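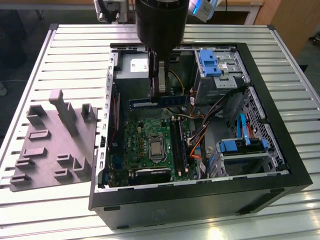 October
By Lorraine Pearce

Who Gets to Spend the Town's Money?

Say your town has a river and no good way across it. The mayor wants a bridge. Can she just buy one?

She can't. In Drallport, as in most towns, the mayor may ask for money but the town council has to vote on it. The money comes from taxes, so it belongs to everybody who lives there, including the people who never want to cross the river.

First the mayor writes a budget, a long list of what the town hopes to buy and what it will cost. It isn't an exciting read. Page 33 of the last one was all road salt.

Then the council argues. Council member Glenys Goodall might say the bridge is too fancy. Someone else might want it painted yellow. Grown-ups can go on like this until 2 in the morning, which you would be sent to bed for.

If most of the council votes yes, the bridge gets its money. If most vote no, the mayor can ask for a smaller bridge, or complain on the radio. Mayors are good at both.

What if they can't agree on any budget at all? Some offices may have to close for a while. The library locks its doors, and your overdue book gets a vacation.

You can't vote yet, but you can write to the council or speak at a meeting. Speakers in Drallport get 60 seconds each. Most of the adults use theirs up saying hello.

Questions? Write to the Drallport Young Citizens page, Box 2999. © Drallport Young Citizens. Back to top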